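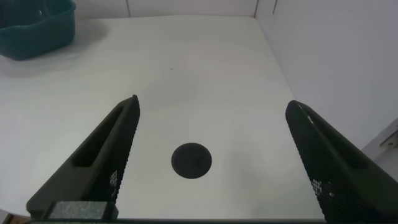 Who can apply for the Sernik Valley Drought Fodder Subsidy?

Any primary producer who runs cattle, sheep or goats on at least 34 hectares within the Sernik Valley may apply. The land may be owned, leased or held under a share-farming agreement. Where a property is worked by a family partnership, one partner should apply on behalf of all.

What does the subsidy cover?

The subsidy covers part of the cost of hay, silage and grain bought for livestock, together with the cost of carting it to the property. Fencing, fuel for farm vehicles and veterinary bills are not covered.

How much is paid?

Eligible producers receive $52 for each tonne of fodder delivered. Payments are made to a nominated bank account after the claim has been assessed.

How many claims may be lodged in a season?

Each property may lodge up to three claims. Invoices from several suppliers can be grouped in a single claim, provided that all of them carry the property's name or identification number.

I bought fodder before my application was approved. Can I still claim?

Purchases made from the start of August are accepted, whether or not approval had been given at the time. Earlier purchases cannot be considered.

Is fodder grown on my own property eligible?

No. The subsidy applies only to fodder bought from another business. Fodder bought from a neighbour is eligible if a proper tax invoice is supplied.

Does the subsidy affect other assistance?

Producers who receive a freight rebate for the same load must declare it - the amount will be deducted from the payment. Low-interest drought loans are not affected.

What if my claim is declined?

A written request for review may be sent to the Program Manager, Fongchan Sitthichai, at the Sernik office. New invoices or corrected delivery dockets should be enclosed with the request.

When is the office open?

The counter is open on weekdays from 9 am to 4 pm, and closes at noon on Friday. Forms may be left in the box beside the front door at any time.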